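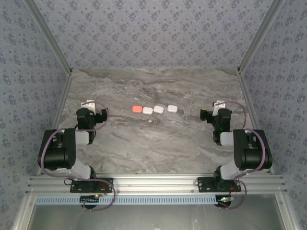 # Risk assessment for a two-arm bench cell: does the shared zone need its own entry?

**Kevin Lenihan** - posted 4th October, in Standards and Good Practice

We have a bench cell with two small arms on one front rail, grippers facing each other, walls on three sides and the front open. The job is block handling: pick, place, regrip, hand over from left to right. I am writing the risk assessment and have stalled on the middle of the table, where both arms can reach.

My draft treats each arm as a separate machine with its own hazard list. Our reviewer at Prernach sent it back with one comment: "Shared zone not assessed." I had assumed that two complete lists covered it.

1. Does the overlap need a separate entry, or can I cross-reference the two lists?
2. Each arm stops on its own fault. Is it acceptable for the other arm to keep running?
3. The cables loop outside the arms and hang past the front rail. Does that belong in the risk assessment or only in the maintenance sheet?

The arms are low payload. The operator reaches in from the front to reset the blocks after each run, and we do 13 runs per batch.

---

**Éabha Geraghty**

Your reviewer is right. Start with ISO 12100 for the method, then the ISO 10218 parts for the robots and the cell. All of it is written around the complete application, including tooling, parts and the people near it. Two arms working the same table are one application. Assess them as one and the question of cross-referencing goes away.

On 1: give the overlap its own entry. At minimum it should cover

- gripper to gripper contact, including during handover
- a hand caught between the two grippers, or between a gripper and the table
- a hand caught between an elbow and the side wall (check this at full travel and not at the home pose)
- a block dropped or thrown when one gripper releases early
- both arms holding the same block and pulling against each other

None of these shows up in a list written for one arm. The wall entry is often missed. People think of the walls as protection, but a fixed surface near a moving elbow is also a crushing point.

On 2: no, not by default. If one arm faults during a handover, the other is still moving toward a part whose position it no longer knows. Wire the emergency stop so that it takes out both arms. For ordinary faults, stop both unless you can show in writing that the running arm cannot reach the stopped one. Restart should be a separate, deliberate action from outside the reach of either arm. Releasing the stop button must not restart anything.

On 3: both. A loop that hangs past the rail can be snagged by a sleeve, or by the operator's hand during reset. Record it as a hazard, route it so the loop stays behind the rail through the full range of motion, and put the inspection interval in the maintenance sheet. At Bralline we inspect flexing cables every 1000 cycles and log the result, even when there is nothing to report. That interval is ours. Take yours from the cable supplier's bend data.

One more point. "Low payload" is not a risk reduction measure. It can support a lower severity rating if you have force or pressure measurements with the actual gripper fitted. Jaw edges matter more than arm mass here - a small contact area gives high pressure at modest force. Measure at the jaws.

The reset task is your highest exposure. Write it up as its own task, with the state of both arms stated (powered, holding position, or power removed) and how the operator can tell which it is. An indicator light on the arm is useful, but do not rely on it as the safeguard.

---

**Genda**

We never did a separate assessment for ours and passed the site audit. Just run it slow. We cap the speed at 306 in the controller and have had no trouble.

---

**Éabha Geraghty**

306 in what units, and is that limit safety-rated? A speed value set in the application program can be overwritten by the next person who edits the program. If it is a safety function it needs to be in the safety configuration, password protected, with the checksum recorded. An audit that did not ask is not evidence either way.

---

**Kevin Lenihan**

Thank you. I have merged the two lists and added the overlap and the reset task as separate entries. The emergency stop already drops both arms, but the fault stop does not, so that goes to Cullinane for a wiring change before we resubmit. Pressure measurements at the jaws are still to be done.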